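Stusetti: a household tidying set

Kitchen and linen cupboard tasks, release 11
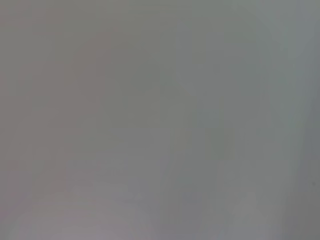

Sample still. Out of focus, gray throughout, warmer at the left and paler toward the upper right.

Contents

Stusetti is a collection of short tidying tasks done in an ordinary apartment kitchen and the hallway cupboard next to it. It holds 1,961 clips and one still per clip. Each clip covers a single task from start to stop, with a one-sentence note written by the person who set it up.

Tasks

Folding dish towels and stacking them on a shelf.
Putting cutlery back in the drawer.
Moving mugs from the drying rack to the cupboard.
Clearing a counter into a storage bin.
Pairing socks. Added in July, hallway only.

Towels make up the largest share, 701 clips. Socks are the smallest and probably too few to train on alone.

Layout

The clips folder has one subfolder per task. Stills sit in a folder of their own and share the clip's name. Notes are in notes.csv, with columns for clip, task, room, note and sharp. The sharp column is yes or no and refers to the still only. A still marked no can belong to a clip that is fine to use, so please check the clip before dropping it.

Rooms and objects

All kitchen clips come from the Sirkosbridge apartment. The hallway cupboard is in the same building, one floor down. Mugs and towels were bought for the set and swapped out twice. The notes call the second batch of towels "Ristine towels" after the shop they came from.

Known problems

Notes for the first 40 mug clips were typed up later and are shorter than the rest. Room is blank for a few cutlery clips; treat these as kitchen. Stills were picked automatically and have not been replaced by hand. Left and right in the notes are from the point of view of someone facing the counter.

Use

Free for research and teaching. Please keep the notes file with any copy you pass on.

Contact

Solange Bélanger for the clips and folders, Mackenzie Poirier for the notes.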